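Lirnstead Early Learning Center
Play Materials Inspection: Threading and Stacking Pieces
Inspected by: Elin Ifans
Date: October 11, 2022

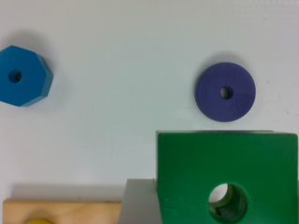 Scope: all pieces with a center hole, Room 4.

1. Edges and corners free of chips. Pass.
Comment: Corners of the green block checked by hand.

2. Holes clear of debris. Pass.
Comment: Blue hexagonal and purple round pieces included.

3. Small parts test. Refer.
Comment: The purple disc is to be kept from children under 36 months until retested.

4. Surface finish sound. Pass.

5. Cleaning log complete. Fail.
Comment: Two September entries are unsigned. Staff must initial each entry.

Corrective action assigned to Sawsan Boutros. Item 5 must be closed before the next inspection.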